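搬家以后圆餐桌的木面发干、有水印，应该用油还是用蜡？

Daranee Luangrath
发表于 5/22/21
分类：家居与维护 > 木家具

各位好，我的中文不是母语，写得不清楚的地方请多多原谅。

我在二手店买了一张圆餐桌，浅色的木头，颜色有一点点偏粉。店里的人说是 Stivstead 牌子的旧款，可是桌子下面没有标签，所以我不能确定。搬进新家以后，我发现桌面摸起来很干，靠窗的一边颜色比较浅，还有两个白色的圈，应该是以前的人放热杯子留下的。

我已经试过的方法：用微湿的布擦，没有变化；用一点橄榄油擦，第一天好看，后来有味道，我又用肥皂水洗掉了。

我想请教的是，这样的桌面应该上油还是上蜡？上以前要不要打磨？我们每天在这张桌子上吃饭，孩子也在上面画画，所以我不想用味道很重的东西。我的预算不多，大概40欧元。谢谢大家的时间。

木屑老陈
回复

先别用橄榄油了，食用油不会干，时间长了就有哈喇味。

你得先搞清楚桌面上现在是什么涂层。在不显眼的地方滴一滴水，等10分钟。水还是圆圆的一滴，说明有漆，油进不去，上了也白上，擦点家具蜡就行。水渗进去、颜色变深，那就是原来上过油或者基本没有涂层了，可以上硬蜡油。

白圈如果在漆里面，是水汽，用吹风机小风慢慢吹，有时候能退。如果是在木头里，只能打磨。

Stivstead 我没用过，不评论。

小鹿不吃草
回复

换张桌布吧，我家的桌子烫得更惨，铺上布谁也看不见哈哈。

Haddadin
回复

您好。我也是外国人，在这里住了很多年，家里的家具都是自己维护，所以我想把我的做法仔细地写一下。上面老陈的滴水试验是对的，请您一定先做。下面的步骤只适合水会渗进去的桌面。

一、清洁。用温水加很少的中性肥皂，布要拧得很干。擦完以后放一个晚上，让木头完全干燥。您以前用过橄榄油，我建议这一步做2次。

二、看木纹的方向。圆桌容易弄错，因为人会不自觉地跟着桌边转圈磨。圆桌面常常是用长的木板拼成的，木纹是直的，打磨的时候手也应该走直线。
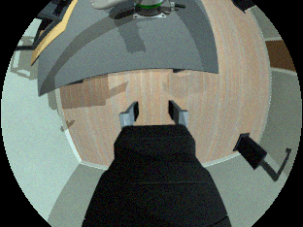 三、打磨。先用180号砂纸，再用240号，轻轻地磨，不要只磨白圈的地方，不然会出现一个浅的坑，灯光从旁边照过来就很明显。磨完用吸尘器吸，再用微湿的布擦一遍。如果您的桌面是贴皮的，请非常小心，或者不要磨。您可以看桌边：如果表面的木纹能接到侧面，一般是实木。

四、上油。我用的是 Griltunel 的无色硬蜡油，货号1111，小罐就够一张桌子。先倒很少的量在布上，顺着木纹推开，十几分钟以后用干净的布把多余的擦掉。第一层干了以后，再上第二层，要更薄。很多人的失败是油太厚，表面会一直粘手。

五、等待。干透以前不要铺桌布，也不要放重的东西。具体几天要看罐子上的说明，天气潮湿的时候会久一些。

关于安全，有一件事请注意：擦过油的布不要揉成一团扔进垃圾桶，它可能会自己发热着火。请平铺在室外晾干，或者泡在水里。

靠窗颜色浅的问题，上油以后会好一点，但是不会完全一样。我在五月把我的桌子转了半圈，让另外一边也晒到太阳，现在差别小了很多。

Daranee Luangrath
评论 Haddadin 的回复

非常感谢您写得这么详细。我做了滴水试验，水渗进去了，颜色变深。桌边的木纹也可以接上，所以我想是实木。另外我想问，Zoller 的砂纸块可以用吗？家里已经有一包，是以前刷门的时候剩下的。

Haddadin
评论

可以用，只要号数对，而且是没有用过的。有旧油漆的那几块请不要用在桌子上。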